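Ikindale Home Forum > Around the House > Cords, Plugs and Power Strips

Topic: Colored power strips — useful or just cute?

fernhollow_jo
Hi all, I've been reading here for a long time and posting hardly ever, so bear with me. I'm redoing the corner of our dining room where everything gets plugged in (laptop, lamp, my sewing machine, two phones, the radio my husband refuses to part with) and I'm tired of crawling around behind the sideboard following one white cord after another. My sister has the kind of power strip with colored socket blocks and swears by it. She keeps lamps on one color and chargers on another. Is that worth doing, or will I forget the system by December and be right back on my knees with a flashlight?

Elikem Agbeko
Welcome, Jo! I went down this road when we moved into the Kavanagh Street house, and I'd say it's well worth it, but keep the system simple. Mine started out with a color for every person in the family and it lasted until my son's first sleepover. Now one strip is for things that stay plugged in and the other is for things that come and go. Even my mother-in-law follows it, bless her, and she has never followed a rule of mine before.

oldbrassknob
I'll be the grump. Color on a strip doesn't tell you a thing once six identical black adapters are sitting on top of it. What you want is a label at the plug end of every cord. I bought a pack of 100 little wrap-around tags from Pruvico years ago and I'm still using them up. Plain white strip, good tags, done.

fernhollow_jo
I do like a tag, but my handwriting is terrible and they'd have to be tiny!

marmalade_kate
Tags fall off, Brass. Mine did, anyway — I found three of them in the vacuum bag. I'm with Elikem. And there's something to be said for having a pretty thing on the table if you're going to be looking at it every day. I sew too, and my strip lives right up on the table by the machine, so I want it to be cheerful.

oldbrassknob
Mine have not fallen off. You have to wipe the cord down first, Kate, they won't grip on a dusty one. It's on the back of the pack.

marmalade_kate
Well, I never read the back of the pack, so you may have me there.

Elikem Agbeko
Jo, since you asked about colors, have a look at these two. The one I'd pick for the come-and-go things is the long one, because white with teal is easy to find on a busy table. The teal one with the pink would do nicely for the lamp and the radio.

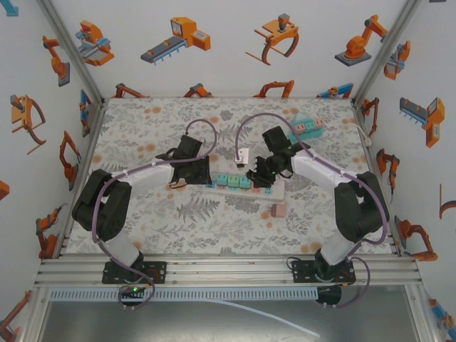
White strip with teal socket blocks, and the teal one with pink behind it, on the leaf-print cloth.

fernhollow_jo
Oh, I love the teal and pink! And that tablecloth, with the ferns and the little orange dots. I had been leaning toward plain white all over, but now I'm wavering. Would you keep them one behind the other like that, or put one at each end of the table?

Elikem Agbeko
One at each end if your outlets allow it. Measure from the wall first and leave a little slack, so nothing is pulling when you shift a chair. I had to send one back to Vavura because I guessed at the cord length, and the return took longer than the whole tidying job.

oldbrassknob
Sensible. And before anyone plugs in a space heater or an iron, those go straight into the wall. I don't care how nice the strip looks.

marmalade_kate
Agreed on the iron, and you won't hear me say that to Brass very often. I'd still skip the tags.

oldbrassknob
Put tags on the two phone chargers at least. They all look alike.

fernhollow_jo
All right, here's where I've landed: two strips, one at each end, and I'll borrow a few tags for the chargers and wipe the cords first. The sewing machine gets the spot nearest me. I'll measure tonight after supper, once the radio man is out of his chair. Thank you all so much, you've been very kind to a beginner!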